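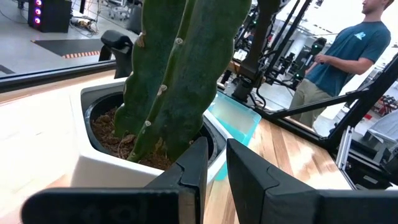 Millberg plant room resets its cactus bench before August repotting

The plant room at Millberg has changed how it stores potting supplies and handles its columnar cacti, according to a notice sent to bench users this month. The changes cover planters, soil mix, small containers and the bins kept beside the pots. They take effect at the start of August, when the yearly repotting begins.

The collection now stands at 221 plants. Most are grown in an inner pot set inside a white square planter, an arrangement the room adopted to keep the outer shell clean and to let staff lift a plant out without disturbing the roots. Under the new notice, the inner pot stays with the plant until the stems outgrow it. The outer planter may be swapped at any time.

Palesa Zwane, who runs the bench, said the old practice of moving plants between pots of different depths had caused uneven watering. "The short pots dried in four days and the deep ones in nine," she said. "We were keeping two watering lists for the same kind of plant."

The potting mix also changes. The room had been buying a bagged blend from Grorkora and adding coarse sand by hand. It will now use a loose mix with coir, supplied by Mabaso, and the sand step is dropped. Fill height is set at 20 millimeters below the rim of the inner pot. Soil is to be leveled by hand and not pressed down around the base of the stem. After repotting, a plant is left without water for 10 days.

Dry brown patches on the ribs are to be logged with the date and the side of the stem. Old scarring that is firm and does not spread needs no treatment. A patch that is soft, or that grows between two weekly checks, means the plant is moved off the bench the same day. Zwane said most of the marks recorded last year were old corking or scrapes from handling, and that seven plants were removed for rot.

Storage on the wooden tabletop has been cut back. Until now, supplies were left wherever the last user put them, and small lidded containers tended to collect near the pots. The notice limits each work area to one plastic bin and the lidded containers needed for the job in hand. Everything else goes back to the shelf at the end of a session. 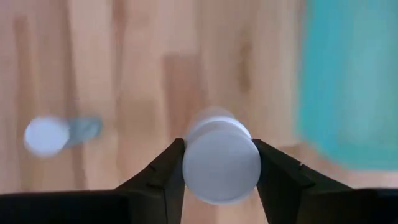
Containers are to be picked up by the lid only if the lid has been checked first. The bench log lists three spills in the past year, all from caps that had been set in place but not turned. Two of the spills were slow-release feed and one was rooting powder. In each case the top layer of soil in the nearest pot had to be scraped out and replaced.

Labels are the other weak point. The white caps take pen poorly, and writing on them wears off with handling. From August, labels go on the side of the container, with the contents on the first line and the fill date on the second. Blank caps are acceptable. A container with no label on its side is to be treated as unknown and set apart until someone can identify what is in it. If that has not been done by the next weekly check, the contents are thrown out.

The room will keep two container sizes. The larger holds 500 milliliters and is meant for feed and grit. The smaller is for powders and seed. Both will be ordered from Rillar, which already supplies the bins. Odd sizes still in use may be kept until they are empty and will then be retired.

The tabletop itself stays as it is. An earlier plan to cover the wood with a plastic sheet was dropped after a short trial, in which water ran under the sheet and sat there overnight. Users are asked to wipe up loose soil with a dry brush first and a damp cloth second, working along the grain. Saucers are required under any plant that has been watered that day.

Tall plants are to be placed with their heavier stem toward the middle of the table, and nothing that can tip may be leaned against a planter. Plants with two or more stems are turned a quarter turn every second week to limit curving toward the light. The turn is recorded on the same sheet as the watering.

Bench users who have plants due for repotting should give the planter size and the number of stems to Zwane before the end of the month. Work runs from 8 a.m. to noon, with the tallest plants done first. Seedlings are not part of the August session and will be handled in the fall.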